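Plosard Guest House — Room and Landing Check, April
Building: Hovine wing, first floor

Marks used: OK / Attention / Fail. Write a comment for anything that is not OK. Leave nothing blank.

1. Landing and corridor

1.1 Walkway clear along its full width — OK
1.2 Carpet flat, no lifted edges — Attention. Edge strip outside the linen store has lost a screw. Reported, to be refixed before the next check.
1.3 Emergency light test — OK. Stayed on for the full test.
1.4 Fire door closes onto the latch by itself — Fail. Stops short of the frame by a finger's width. Closer needs adjusting. Door to stay on the daily list until done.

2. Slipper shelving

2.1 Uprights vertical and steady when pushed at shoulder height — OK
2.2 Shelves seated at both ends, no rocking — OK. Middle shelf rocked slightly at the last check and has since been reseated.
2.3 Screw heads flush, nothing to catch a hand or sleeve — OK. Went over the front corners by hand.
2.4 Shelf edges free of splinters — OK
2.5 Fixed to wall — Attention. The upper bracket is tight, the lower one turns by hand. Needs a longer screw and a proper plug.
2.6 Top shelf kept clear — OK
2.7 Slippers on the shelves and off the floor, in pairs, toes to the front — Attention. See comment.

Comment on 2.7: The bottom shelf is as it should be, one pale grey-white pair on the left and one pinkish-white pair on the right. On the middle shelf the two white slides have been put at opposite ends. They should sit together. It is a small point, but guests take one slipper and then reach about for the other, and that is how things end up on the carpet where people walk.
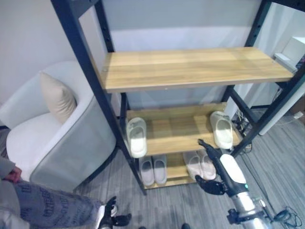 Item 2.7. Slipper shelving, middle and bottom shelves in use.

Comment on 2.5: The Were shelving sheet asks for both brackets to be tight whatever the load. Slippers weigh next to nothing, but people lean on the uprights while they change their shoes. Please treat this as a repair for this month and do not leave it for the summer round.

3. Slippers

3.1 Soles not worn smooth — OK
3.2 Straps firmly attached — OK
3.3 Cleaned between guests — OK. Sheet signed up to date.
3.4 Spare pairs in linen store — Attention. Down to 4 in the larger size. Reorder from Jirer.

4. Linen store

4.1 Nothing stacked against the heater — OK
4.2 Heavy items below waist height — Fail. Box of detergent on the top shelf again. Moved down during the check.
4.3 Light works, switch plate sound — OK

Carry forward: 1.2, 1.4, 2.5, 2.7, 3.4, 4.2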